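Wed 13 March

Build 141 of Gruminard went up on the internal branch just before lunch, and I'm writing this while the playtest room is still noisy next door, so forgive the rambling. Akosua had the morning slot with the lighthouse chapter and she has come back with two pages of notes, bless her, most of them about the fog.

The fog first, then. We had it at a density of 82 in the harbor and it looked lovely on my machine, all soft and gloomy, but players couldn't find the ladder. They walked past it, they walked back, one poor fellow jumped in the water on purpose to see if that was the way on (it wasn't, and he had to do the whole dock again). I've added a lantern at the foot of the ladder and left the fog as it is for now. If that doesn't help I'll thin it out near the boats only, and Oluf can tell me how much he hates it.

The save bug is still with us. It shows up when you pick up the brass key and then load the autosave from the room before: the key is gone from your pockets but the door thinks you have it. Judite found that the inventory gets written before the door state, so loading in that little gap gives you half of each. She swapped the order on her branch this morning and ran it 1000 times overnight-style with the script, no failures by the time I went for coffee. I'd like to see it hold on the Ledton handheld as well before we merge, as the storage there is so much slower.
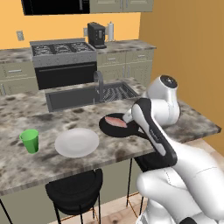 Then there's the guard dog, who I'm terribly fond of and who is causing all sorts of trouble. His hearing radius is 6 meters, which felt fair on the wooden floors, but on carpet he still hears you at full distance, so the footstep surface isn't reaching him at all. I spent far too long in the sound code before noticing the carpet in the study is tagged as stone! Brigitta is going through the rest of the house to look for others.

Wendelin sent the new music for the Cáceres level and it's wonderful, especially the quiet part with the low strings. It loops a hair too early at the moment, you can hear a click if you stand still in the courtyard. I've asked him for a longer tail.

Still to do: subtitles run off the bottom at the largest text size, the Puter terminal puzzle accepts an empty answer, and the July trailer needs a clean capture of the rooftop run with the debug numbers switched off. I'll take the terminal, Oluf has the subtitles, and the capture can wait until the dog behaves.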